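Call for Participants – Kitchen Routines Study

The Kalska Institute for Home Life invites adults to take part in a study of how people set, clear and reorganize a kitchen table. Sessions run through December at the Hunden residence and last two hours each.

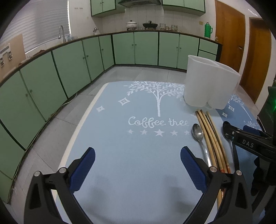
Participants will sort utensils, return them to a holder and straighten the tablecloth at their own pace – no cooking is required. Twelve places are available. Applicants must be able to stand for short periods.

To apply, write to Seo-ah Yoon, Study Coordinator, Kalska Institute.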